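Lamel Two-Arm Folding Cell

Products > Laundry and Linen > Folding > Lamel

Overview
Specifications
What changes for staff
Installation
Service and parts

The Lamel is a bench-height folding cell for small and mid-size laundries. Two arms on a shared front rail pick up a flat textile, spread it, fold it and set it aside. It is meant for mixed work: napkins, tea towels, hand towels, small throws and similar pieces that arrive in no particular order and in no particular shape.

Large flatwork ironers and towel folders are faster on long runs of one item. If you wash 600 identical bath towels before lunch, buy a towel folder. The Lamel is for the other pile, the one that gets folded by hand at the end of the shift.

How it works

An operator puts one piece at a time on the work surface. The piece doesn't need to be flat or face up. The arms look for two corners, lift, and pull the cloth out between them until the edges are clear enough to fold. If the first grip is poor, the cell lets go and tries again. After the set number of tries it stops and lights the lamp, and the operator either straightens the piece or takes it out.

Finished pieces go to a basket or a stack, depending on how the station is set up. Any open-top basket that fits the rear corner of the floor can be used. We don't sell our own.

Fold patterns are kept as recipes. The cell comes with 14, and you can add more from the screen. A recipe covers the fold order, the finished size and how hard the arms are allowed to pull. Loose weaves need a lower pull setting than toweling, and it's worth taking ten minutes to get this right before you run a full cart.

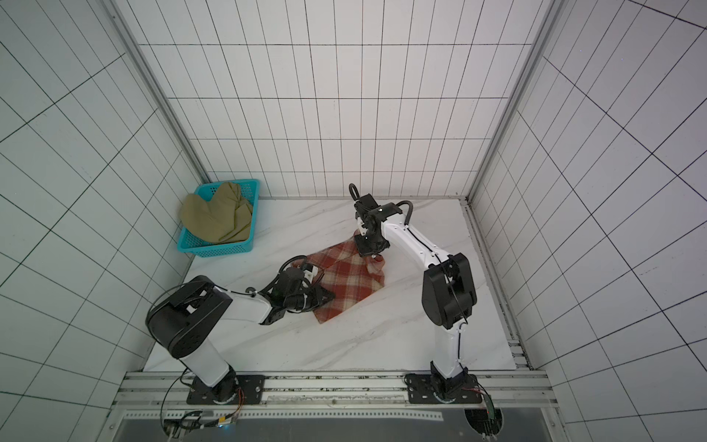
Pull settings are saved by fabric type and can be locked with the supervisor code. Most sites leave them open for the first month and lock them once the staff have agreed on what works.

Specifications

Arms: 2, mounted on a common aluminum rail
End tools: two-finger grippers, replaceable fingertips
Fold recipes: 14 supplied, user recipes can be added
Piece types: napkins, tea towels, hand towels, pillowcases, small throws
Not suitable for: fitted sheets, garments with buttons or zippers, anything with a hard trim
Fingertip change interval: 4,000 pieces
Operator: one person can tend two cells

What changes for staff

Buyers ask us how many people the Lamel replaces. At the sites we have installed so far, the folding table had been staffed by whoever was free, so the question doesn't have a clean answer. What we can describe is how the work moved.

Sadari Linen Service put two cells in its finishing room in June. Before that, hand folding of small pieces was done by four people in rotation, standing, mostly in the last part of the day. Shuk-fan Shih, the finishing lead, kept the same four people. One tends the cells and the others went back to the ironer line and to inspection, which had been running behind.

"The folding wasn't hard, it was just hours of it," she told us. "My wrists are better. But tending is a different kind of tired. You're listening for the lamp all the time, and at first we had it set too sensitive, so it was calling us over for nothing."

We have since changed the default on the retry setting. Cells shipped before the change can be updated from the service menu.

Sekar Sinaga, who works the early shift there, had a complaint that we think other buyers should hear. At a shared table people talk. Tending two cells, she spent most of a morning alone at the end of the room. Sadari now swaps the tending job at the mid-morning break and again after lunch, and the cells were moved closer to the inspection table. If you have the floor space, plan for this before the power is run, because moving a cell afterward means a second visit from the electrician.

Inspection is also worth thinking about. A person folding by hand sees every stain and every torn hem. The Lamel does not look for either. Sites that dropped their inspection step found that marked pieces were going out folded and stacked with the clean ones. Keep a check ahead of the cell — the operator who loads the pieces is the natural person to do it, and the loading pace leaves enough time.

Training

Operator training takes one afternoon on your site and covers loading, clearing a dropped piece, changing fingertips and stopping the cell. Supervisors stay on for a second session on recipes and pull settings. Both are included in the price of the first cell.

Our trainer, Guoqing Zhong, asks that the people who currently do the folding attend, including part-timers. They know which items cause trouble, and the recipe list usually gets edited that same afternoon. At Kong Guest House the staff fold the breakfast napkins in a way that wasn't in our set. It was entered as a user recipe before the session was over.

Cleaning and care

Lint is the main thing. Wipe the work surface at the end of each shift and brush out the grooves in the front rail once a week. Tuesday is the usual choice for laundries that run heavy loads on Monday. Do not use compressed air near the base connectors.

Check cable loops along the arms for wear when you change the fingertips. A loop that has started to rub should be refastened before the next shift. Spare ties are in the parts drawer.

Keep hands outside the enclosure while the arms are moving. To clear a piece, press stop, wait for the lamp to go steady, and then reach in.

Service and parts

Fingertips are sold in pairs. Grippers and cables are stocked and normally ship the next working day. Site service is handled by Jukus, our service partner, under either a yearly plan or a per-visit charge. The plan includes one cleaning and alignment visit.

For a quote or a trial with your own linen, write to Kam-wah Hsu in sales. Send a bag of mixed pieces, washed and dried as you would normally run them — please don't fold them first. We run the bag and return it with a sheet showing which pieces folded on the first try, which needed a retry and which we would not recommend.

Questions about an installed cell go to Hsiu-ying Chou in customer support. Have the serial number ready. It is on the plate next to the main switch.

Related products

Lamel stand with casters
Lamel replacement fingertips, soft
Lamel replacement fingertips, standard
Second-cell link kit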